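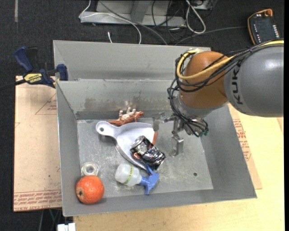

Serrano, kit de téléopération - mon avis après quatre mois

Reçu en mars, monté le jour même, utilisé presque tous les jours depuis. Je fais court, j'ai une démo à préparer.

Le principe : une poignée à six axes, deux pédales, un boîtier. On bouge la main, le bras suit, tout s'enregistre. J'en suis à 2734 démonstrations, surtout du tri d'objets en bac. Canettes, fruits, rouleaux d'adhésif, petits flacons.

Les plus. Prise en main rapide - Deolinda Loureiro, qui n'avait jamais touché un bras de sa vie, sortait des essais propres au bout de 200 prises environ. Poignée légère, pas de crampe. Le retour d'effort est discret mais on sent le fond du bac, et ça change tout pour les objets plats. Une pelle à poussière couchée, essayez sans...

Les moins. La pédale gauche (ouverture de pince) accroche, j'en ai déja changé 2. Le logiciel plante si on enchaîne plus de 200 épisodes sans redémarrer. Les objets ronds dans les coins : pénible, la rotation du poignet traîne un peu. Notice traduite n'importe comment.

Par rapport au guidage à la main : moins fatigant sur une journée, moins précis pour les gestes fins. Madalena Neves, chez Gimura, garde les deux et alterne. Je fais pareil pour tout ce qui est mou ou brillant.

SAV à Baltport, réponse en deux jours, pièces envoyées sans discuter. Rien à dire la dessus.

Le prix pique. Je le rachèterais quand même, mais avec une pédale de rechange dans le carton dès le départ.

Note : 4/5

Juillet 2024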